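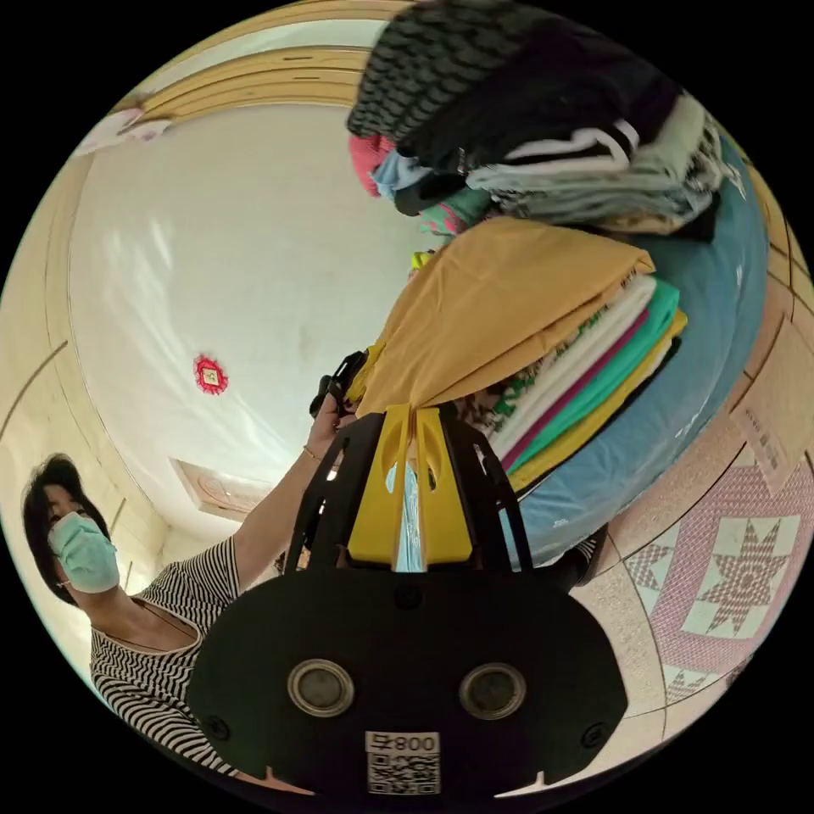

Huguette Lapointe asks whether the fingers need to be swapped in pairs. Yes. Replace both, then redo the zero.

Corkix handheld gripper, setup and care
Maintained at Etthorpe. Applies to the garment-folding task.

Before a session
Wipe both round windows on the housing with a dry cloth.
Check the screws at the left and right of the housing. Do not overtighten.
Close the fingers fully and run draren-zero. Accept a reading under 40 counts. 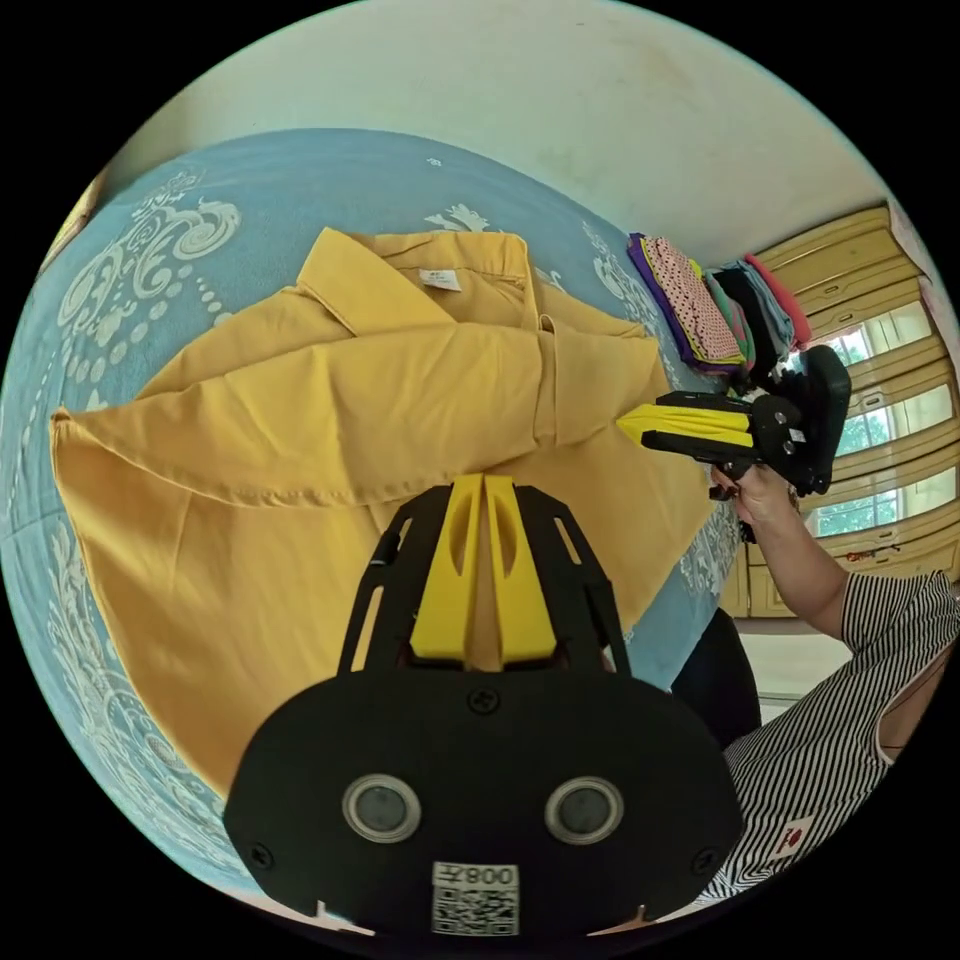 Folding a shirt sleeve, two grippers in use.

Wear
Inspect the finger pads every 1,000 closures. Thin cloth slips first. The log for the current pair stands at 2,387 closures, with one pad change in November.

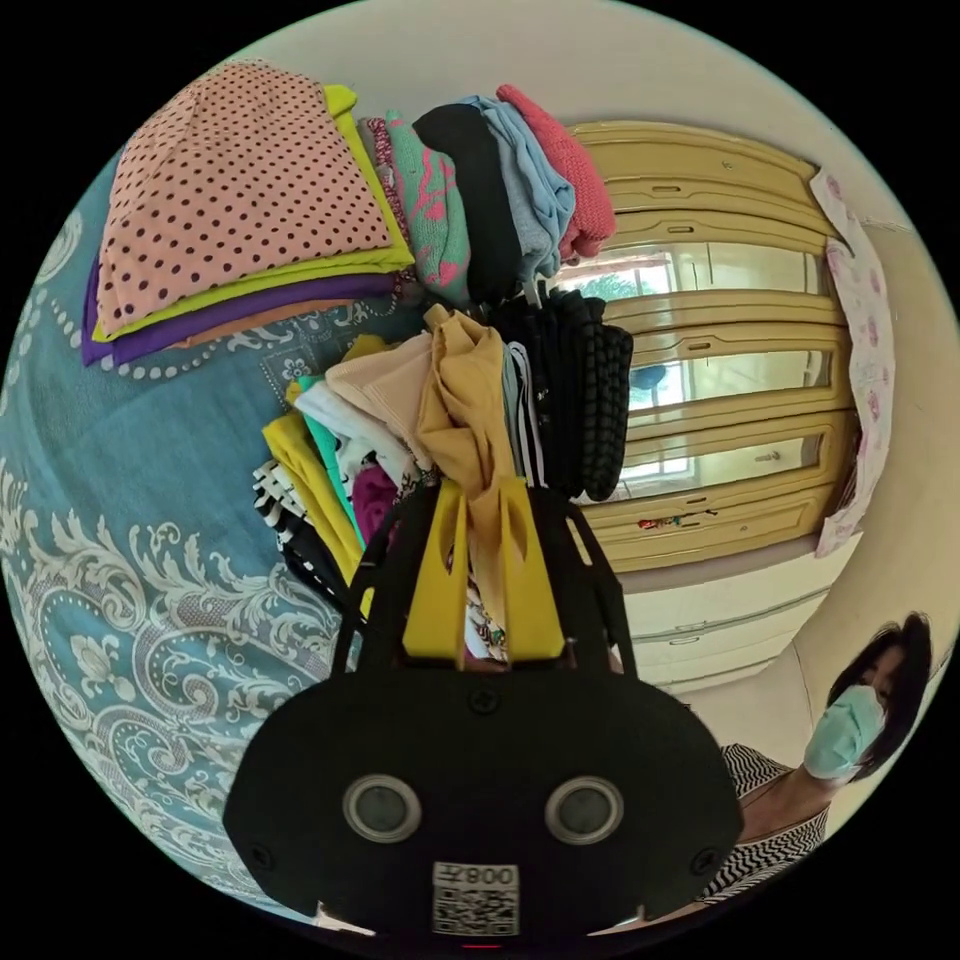
According to Rutherford, slip on knitwear went away after the re-zero alone, with the old pads still fitted. Try that before ordering parts.

Known issues
Error 444: zero file missing. Run draren-zero again.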